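# Stop Throwing Out the Brine

26th November

I have been putting up vegetables for 30 years, and the part of the jar I think about most is the part people pour down the sink. A quart of dill pickles leaves behind a good cup and a half of salted, seasoned vinegar. Somebody paid for that vinegar and measured that salt.
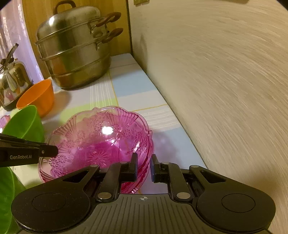 ## What it is good for

Potato salad is the easy one. Boil the potatoes, drain them, and spoon brine over them while they are still steaming. They take it in far better than they take in any dressing added cold. You will need less mayonnaise, and probably no extra salt.

Bean soup is the other. A few tablespoons at the end wakes up a pot that tastes flat. I do the same with braised cabbage and with gravy that came out too heavy. Bread-and-butter brine is sweeter, so I keep it for coleslaw and for glazing carrots.

My neighbor Jadwiga Makowska soaks chicken thighs in it overnight before frying. I find four hours is plenty and overnight makes the outside mushy, and we have agreed to go on disagreeing.

## What it is not good for

Please don't can with it again. Used brine has been thinned by the water that came out of the cucumbers, and there is no telling at the kitchen table how much acid is left. A shelf-stable jar needs fresh vinegar at the strength the recipe gives. If you want to drop sliced onions or boiled eggs into old brine, keep the jar in the refrigerator, eat them within the week, and then let the brine go.

Cloudy brine from a jar that has been opened for months can go too. So can anything that smells off or has a film on top. Thrift has limits.

## The bottled kind

Last September I noticed that the Trovia market had started selling brine by itself, with no pickles in it. The label says Mivow, and the bottle costs more than a full jar of pickles two shelves down. I bought one to be fair. It tasted fine. It tasted like pickle brine.

I don't blame the company for selling it. I do think it says something about how we cook now that we will empty one jar into the drain and then pay for a smaller one. Recipes share some of the blame. Most of them end at "seal and store," and never mention the liquid again.

So I would like cookbook writers to add one more line at the bottom of the page, telling people how long the brine keeps in the refrigerator and what to put it in. Start with the potatoes.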